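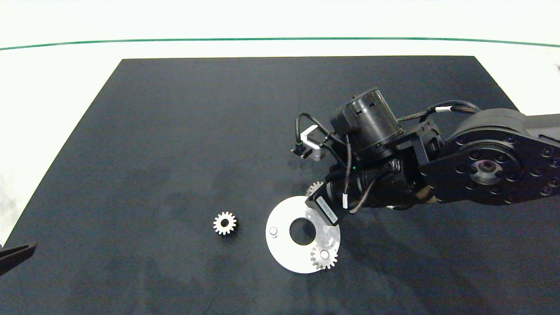

Taking small things apart (and getting them back together)

I've been mending bits and bobs at the kitchen end of the garage for years now, mostly hand mixers, clocks, salad spinners and anything else with a handle that has stopped turning. I'm not trained in any of it! I just like knowing how things work, and I hate paying for a new one when the old one only wants a clean. These are the habits I've picked up along the way, in no special order.

Sort your surface out first

My first workbench was an old door on trestles and I lost more screws on that door than I care to remember. They bounce, you see. A hard shiny top sends a dropped washer straight under the freezer, where it stays until you move house. Put something soft down, in a dark plain colour if you can, and bright metal parts show up a treat. I've used an offcut of felt, an old bath towel (too fluffy, it eats springs) and the back of a worn-out tablecloth. Give it a shake outdoors now and then, and keep it away from the one you roll pastry on.

If yours creeps about while you're working, a strip of rubbery drawer liner underneath will hold it still.

Keep parts in the order they came off

This one saves me every single time. I lay everything out from left to right as it comes off, so putting it back is just a matter of working from right to left. An egg box is lovely for this, and a box of 6 is plenty for most kitchen gadgets. For bigger jobs I use a muffin tin, with a scrap of masking tape in front of each hollow and a word or two in pencil. "Under handle" is a good label. "Small screw" is not, as I found out with the Parngate mantel clock, which had 14 of them in three different lengths.

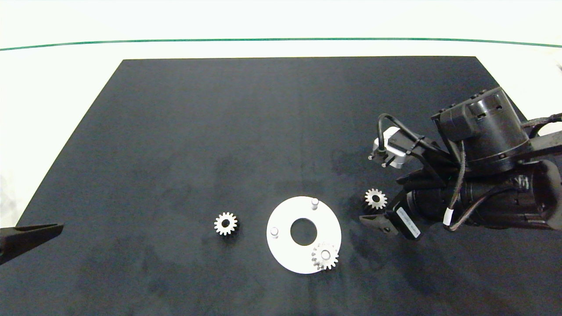 Take photos with your phone as you go, too, more than you think you'll need. I do one before I undo anything, one with the cover off, and then another each time something comes away. It feels daft until the doorbell goes and you come back an hour later with no idea which way round the spring was sitting.

Cleaning old grease off

Old grease goes brown and sticky, a bit like toffee, and it's behind a good half of the "broken" things I get given. Wipe off what you can with kitchen roll first. Then warm water, a good squirt of washing-up liquid and an old toothbrush will shift most of what's left on plain metal. Cocktail sticks are brilliant for getting between teeth and into corners. Don't leave steel sitting in the bowl overnight (guilty), dry it straight away with a tea towel you don't love, and finish off with a hairdryer on low.

I did buy a 500 ml bottle of Wuneo degreaser once and it works well enough, but it stinks the house out and I only reach for it on really horrible jobs. Always have a window open with that sort of thing, and keep it well away from painted parts until you've tried a dab somewhere hidden.
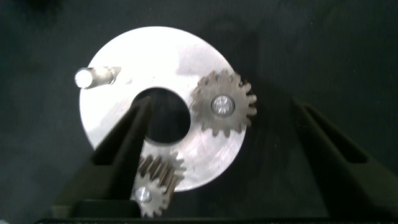
For scuffs and dull patches on bare metal I use a paste of bicarbonate of soda and a drop of water, rubbed on with a soft cloth. It won't get rid of proper scratches, and I wouldn't bother trying. Leave anything plated alone, though! I rubbed the shine clean off a lovely old Jerotar whisk that way and I still feel bad about it.

Putting things back

Go slowly here. Start every screw with your fingers, and if it won't go in easily, back it out and try again, because a crossed thread in soft metal is a misery to put right. Get them all in loosely before you tighten any of them. And turn the thing over by hand a few times before you plug it in.

Go easy on new grease as well. A smear on the end of a cocktail stick is enough for most things, and if it's a kitchen gadget make sure the tube says food safe.

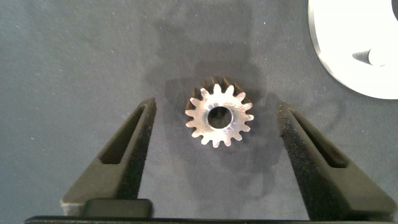 Storing the odds and ends

I keep far too much. Jam jars are fine for screws, but anything with teeth or an edge gets knocked about in a jar, so those go in little paper envelopes with the name of the gadget written on the front. I have 11 envelopes marked "no idea" and I'm not throwing any of them out. A shallow drawer is better than a deep box, simply so you can see what you've got.

Don't store steel bits in a damp shed. If you've no choice, pop in a few of those silica sachets that come with new shoes, and swap them when you buy another pair.

Next time I'll have a go at sharpening kitchen scissors, which I keep being asked about.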